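The Eleven-Forty to Wurdale

Twenty past nine and she hadn't started on the bedroom.

Kitchen done. Bathroom done, more or less, there was a ring round the bath that wasn't going anywhere. Ebise Bogale stood on the landing with a roll of bin bags under one arm and the phone under her chin, waiting for Tolera to pick up. Ring, ring. He never picked up before the sixth.

"What."

"Where are you?"

"Flarwood. The roundabout. There's a lorry."

"What sort of lorry?"

"A stuck one. What does it matter what sort?"

It didn't. The coach went at eleven-forty from outside Tesfamariam's and if you missed it there was not another one till evening, and by the evening the landlord's nephew would have been and the key would be gone and whatever was still in the flat would be his. That was the arrangement. She had signed it. She'd signed it in April, on the bonnet of a car, in the rain, and had not read the back.

"Did you bring the tape?"

Silence. The ticking of an indicator.

"Tolera. Did you bring the tape?"

"I'll get tape," he said, and hung up.

So. No tape. Fold the boxes shut, one flap under the next, the way her mother did, and hope. She kicked the bedroom door open because her hands were full and it bounced off the wardrobe and came back and hit her on the elbow.

Wardrobe first. Hangers all together in one fist, the lot, coats and everything, into a bag with the hooks sticking out of the top. A shoe. Another shoe, not the same shoe. A belt she'd blamed on the Dridis boy two summers ago, poor kid, she had stood on their doorstep and practically accused him and it had been behind the shoe rack all along. She'd have to say something. She'd not have time to say something. Into the bag.

Drawers. Top one was tights and batteries. Middle one was paper.

She should not have sat down with the paper. Everyone knows that, you don't sit down with paper when you've got a coach. But there was the electric, and the electric again in red, and a receipt for 347 with no pound sign and no name of any shop, just the figure, as if somebody had wanted it known. And under that the letters from Wurdale. Aunt's writing, all downhill. She'd written the same thing every time really. The room is ready, the window sticks but it opens, bring something warm it is not like Flarwood here the wind comes straight off. Off what, she never said. There wasn't any sea at Wurdale. Ebise had looked on the map.

Bring something warm.

Quarter to ten. She got up. Her knee clicked.

She put the letters in her coat pocket and the rest in the recycling and then took the receipt back out of the recycling and put that in her pocket as well. Don't ask. Then a banging from below, and it was Mrs Dridis with a foil parcel.

"You're thin," said Mrs Dridis.

"I'm going at half past eleven."

"You are going at half past eleven thin." She pushed the parcel at her, it was heavy and it smelt of onions. "And this is for your auntie. And the spoon is mine but she can keep it."

"Mrs Dridis, about the belt --"

"What belt?"

"Nothing. Nothing, thank you. It's lovely."

Up the stairs again, two at a time, foil parcel on the windowsill where she would not forget it. (She'd forget it.) Five to. Bag, bag, bag. The lamp wouldn't go in anything. The lamp could stay then, the nephew could have the lamp, it had only ever worked if you leant on it.

Tolera arrived at ten past ten with no tape.

He had string. He held it up like a man who has caught a fish. "They'd only got string."

"Who'd only got string?"

"The garage."

"You stopped at a garage?"

"For the tape!" He looked past her. "Is that all of it? You've not done the bed."

She had not done the bed. She'd been going round the bed all morning, she noticed that now he'd said it, edging past sideways with the bags held up like somebody wading. Everything on it was as it had been when she got up. She had pulled the duvet straight out of habit, and then put things down on top of it, the things she hadn't decided about.

"I'm taking the bags down," said Tolera. "You do the bed. Sixteen steps, I counted them when I brought that flipping wardrobe up. I'm not carrying it back down."

"It's not coming."

"I know it's not coming. I'm just saying I'm not carrying it."

He went. Bump, bump, bump, swearing at the corner where everybody swore.

The knitting was the trouble.

It had been her mother's and then not her mother's, and who it had been meant for was a thing you did not bring up at a meal. Grey-green, mostly. Then the stripes, blue and orange and yellow, bright as sweets, because that was what was in the basket that winter and her mother was not a woman to go out and buy a colour when she already had one. She had knitted on the bus and in the clinic. She knitted through one whole wedding, in the third row, and when people looked at her she'd looked straight back at them and turned the row. A thousand stitches a day, she used to say. 1,000! It can't have been true. She'd have finished it in a fortnight.

It never had got finished, not so you'd say so. It just got longer. When she was little Ebise used to be stood up on a chair and measured against it and there was always too much of it, it went over the edge of the chair and onto the floor, and her mother would say well, you're not done yet either.

And then Aunt had said it was promised to her. And her mother said it was no such thing. Then the telephone calls, then no telephone calls. Then three years of nothing, not a card, and after the funeral the letters started coming, downhill, about a window.

Not a word in any of them about the knitting. Only bring something warm.

Which could just mean bring a jumper.

"What about the lamp?" Tolera shouted up.

"Leave the lamp!"

"It's a good lamp!"

"Then you have it!"

Twenty-five past. Ten minutes to the coach with a clear road and the road was not clear, there was a lorry on the roundabout. She shook out the last bag and went and stood at the foot of the bed and could not for the life of her put a hand out and pick anything up.

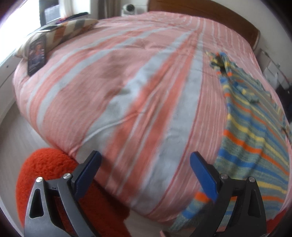

"You've gone quiet," Tolera said behind her. He was out of breath, he'd got dust all down one side. "What's the matter, is it your back?"

"If I take it she'll think I'm giving it to her."

"Think you're giving her what?"

"The knitting."

He looked at it. He'd been at that wedding too, he'd been about nine, he had been sick behind the marquee. "Well, are you?"

"I don't know."

"Can you decide in the van?"

"And if I leave it the nephew gets it. He'll put it under his motorbike."

"So you're taking it."

"And if I take it and keep it in the case, she'll know it's in the case. She'll be walking round that case for a week. You don't know her."

"I do know her, she hit me with a newspaper." He scratched his neck. "Ebise. It's half past ten. Wear it."

"You what?"

"Wear it. On you. You're cold, it's windy, she told you to bring something warm, you brought it. It's not a present and it's not not a present. She can say something or she can not say something. Then it's her that's got the problem."

Which was the most sense she'd had out of him since he was born. She did not tell him that. She told him to get the pillow.

"Pillow coming, is it?"

"The pillow's coming. And the duvet. I'm not having the nephew in my duvet." She liked that duvet. Pink and white pinstripe with great big bands across it, orange and a sort of grey-blue, Tolera said it was like sleeping in a deckchair. It didn't go with the pillow, the pillow was all slanting zigzags. It didn't go with anything. She'd bought it the week she got the keys, her own money.

They rolled it with him kneeling on it. String was good for that, as it happened, string was better than tape. He wanted that remarked on.

"Yes all right. Good string."

Then the knitting. She put it round once and there was miles left over, so round again, and an end over the shoulder, and it still came down past her knees. There was a knot in it somewhere that she'd no time to undo. It smelt of the cupboard and a bit of her mother's hand cream, or she thought so. It might have been just cupboard.

"You look like a tent," said Tolera.

"Get in the van."

Keys through the letterbox like she'd been told. Then stood there with her hand still in the flap.

"What?"

"The foil. Mrs Dridis's foil. It's on the sill."

He looked at the door. He looked at the letterbox. And she could see it working its way up through him, the swearing, and before it got there the ground floor window went up and Mrs Dridis leaned out in her apron with her own key held out between two fingers.

"I heard you go down without it," she said. "You have feet like a policeman."

Up, grab, down. Quarter to eleven gone. The lamp was in the front seat with the belt round it, he'd gone and taken the lamp, so Ebise sat in the back on the duvet with the parcel hot on her lap and the ends of the knitting shut in the door, she didn't find that out til later.

The lorry was still there at the roundabout. It had a man on top of it eating a sandwich.

"Go round," she said.

"It's a roundabout, I am going round."

"Go round the other side!"

He did, God help them, half on the grass, somebody hooting, and then down past the baths and the long wall and there was Tesfamariam's with the awning out and the coach already in, doors open, the driver putting cases underneath with his foot. Eleven thirty-four. She was out before Tolera had properly stopped. She got one step and the door had her by the stripes and she sat straight back down again.

"Wait," she shouted at the coach. "Wait! I'm caught!"

"Where for, love?" the driver called.

"Wurdale!"

"You'll want that then," he said, looking at the knitting. "It's perishing up there."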